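From: Birthe Egilsson
To: grukau-users
Date: 1st February
Subject: Re: [grukau-users] Approach planner picks the cable side on open chassis

Xiuying Cao wrote:
> We moved to the new planner branch in December and since then the approach
> for the battery task comes in over the cables on maybe every other try.
> The old branch never did this. Same cell file, same gripper model, same
> board template. The log says "path clear" each time. Is the cable mask
> still being read? I can't find where it gets loaded now.
>
> Also, should we still set the settle time by hand?

Hi Xiuying,

The mask is still read, but it moved. On the old branch the planner loaded it directly. Now the perception node publishes it and the planner only uses it if the time stamp is fresh. If the mask is older than the limit, the planner drops it and carries on with the depth map alone. It should print a warning when it does that. It doesn't, and I have opened a ticket for it.

Depth alone isn't good enough for this job. Thin black cables in front of a dark case wall give very few valid points, so the planner sees free space there and says "path clear". From its side that is correct.

I set up a Dell desktop board in our cell to check, case open, drive cage still in, wrist camera looking straight down.
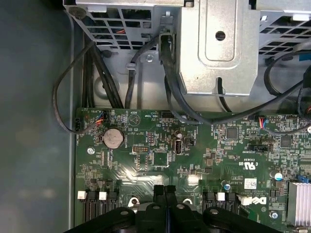 The default limit is 125 ms. On our machine the mask takes 127 ms from capture to publish when the glare filter is on, so it was always just too old. With the filter off it got through, but then the bright patch in the middle of the board came back as one large false obstacle and the planner had no way in at all. I suspect you have the filter on and your timing sits right at the limit, which would explain why you only see it on some tries.

What I would do for now:

Set mask_max_age to 381 in the planner config. The arm is standing still when we take the mask, so an older one does no harm.

Set require_mask to true. The planner will then stop with an error when there is no mask – much better than guessing.

Leave the glare filter on.

With those changes I ran 26 approaches to the coin cell and none of them crossed the cables. I stopped each one above the battery and did not close the fingers, so this says nothing about the grasp.

On the settle time: yes, still by hand. Hortensia Orellana has a patch that reads it from the arm driver, but it breaks the Wastix import and she wants to fix that first.

One more thing. If you use the board template to find the battery, check that it was made with the drive cage in place. Ours was made from a bare board and the match was off toward the cage until I redid it. Renata Cisternas has the script for that, in the tools folder under Mernero.

Could you send me a log with perception timing turned on? I'd like to see your numbers before I change the default for everyone.

Birthe

_______________________________________________
grukau-users mailing list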